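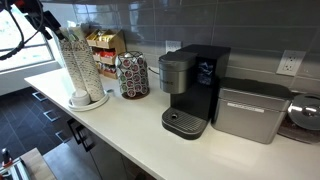
The Grando is a two-finger gripper at the cheap end of the Bevan range, and I ran it for three weeks against the Dunora I already had. Both went on the same arm with the same controller. Cable routing is the weak point. The black cables hang off the arm, and the Grando adds another to the bundle. I tested in a kitchen, mostly on two jobs: taking one paper cup from a nested stack, and lifting a pod out of the wire carousel next to the coffee maker.

Out of 197 cup attempts, the Grando took a single cup more often than the Dunora did. Its pads are softer and the closing force goes lower. When it failed, it usually pulled 2 cups or 3 together. Pods were a draw – neither gripper likes a rim that thin.

Setup took an evening. The manual skips the homing step, and Rhodri Yorath at Billen had to send me the right command. He replied by 9 a.m.

I'd buy it again for light, crushable things. For mugs or anything with a handle, the Dunora grips harder and I'm keeping it. Spare pads are sold in packs of 2.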